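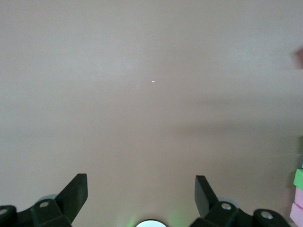 Progress report: Giltholm community rooms, walls and worktops
Reporting period: July to mid-August
Prepared for the Plavenance Fund by Fredy Zapata
Aug 19, 2019

Work covered by this report

The grant pays for repair and repainting of the wall surfaces in the two ground floor rooms at Giltholm, and for refinishing the worktops in the back room. The rooms closed to users at the start of July. The front room is finished apart from snagging. The back room is behind where we said it would be in the last report, and the reasons are set out below.

Front room

The old wallpaper came off in the first week. There were two layers, the lower one painted over, and the lower one took most of the time. The plaster behind it was sound on three walls. On the street side it had blown in patches from the windowsill down to the baseboard, and Yupanqui cut it back and replastered that part. We had allowed for patch repair only, so this is the one item in the front room that went over its line.

The new plaster was left to dry for 21 days before priming. We used that time to sand and fill the other three walls. All four then had a coat of primer and two coats of flat beige. We picked flat over eggshell after trying both on a board in the room, as the eggshell showed every filled spot in the late afternoon when the light comes in low. The downside is that flat paint marks more easily, and we have asked the groups to keep chair backs away from the walls.

The color changes a good deal with the time of day. It looks gray in the morning and closer to peach with the lamps on. Two people on the users' group asked whether we had used two different cans. All the paint came from one batch and the lids have been kept in case we need to match it.

Back room

Work started here on schedule and stopped in the last week of July when we found damp in the corner behind the sink. The source was a slow leak at a pipe joint inside the wall. The joint has been replaced. We have been taking meter readings twice a week and the wall is not yet dry enough to paint. The other walls in the room are filled and primed.

The worktops were taken out and sent to Prakent for sanding and refinishing. They are due back before the end of the month. We asked for a matte finish here as well, for the sake of people who use the room for close work and had complained of glare off the old varnish.

Snagging

Mwangi Masanja and I went over the front room walls with a hand lamp held close to the surface. This shows up things you don't see standing in the middle of the room. The list came to 26 items, most of them small: pinholes, a few brush hairs, drips under the windowsill, a ridge where the new plaster meets the old. All but the ridge have been dealt with. Yupanqui will sand it and repaint that wall from corner to corner, at no extra charge, as a touched-up patch in flat paint tends to show.

Money

Spending is within the total award. The extra plastering in the front room cost $400 and has been met from contingency. The pipe repair was paid for by the building's owner and does not come out of the grant. The invoice for the worktops has not arrived, but the price was fixed in advance. We do not expect to ask for more money.

We did save a little on materials. The primer went further than the supplier's estimate and we returned the unopened cans for credit.

Use of the rooms

The sewing group and the homework club have been meeting upstairs since the closure. Neither has missed a session, though the sewing group has had to carry its machines up and down each week and would like to be back as soon as possible. They can return to the front room once the last wall has been repainted and has had a few days to harden. The homework club needs the sink and will have to wait for the back room.

Changes to the plan

We would like the Fund's agreement to one change. The original application included a border strip at chair height in both rooms. Having seen the front room plain, the users' group would like to leave it that way and put the money toward a second set of coat hooks and a washable panel behind the sink. The cost is the same. A revised budget line is attached.

Next steps

Repaint the street side wall in the front room. Continue meter readings in the back room and start painting when two readings in a row are satisfactory. Refit the worktops. Rehang the noticeboard and the clock, which are in the upstairs closet.

The final report will follow when the back room reopens. Receipts to date are attached in the order they were paid.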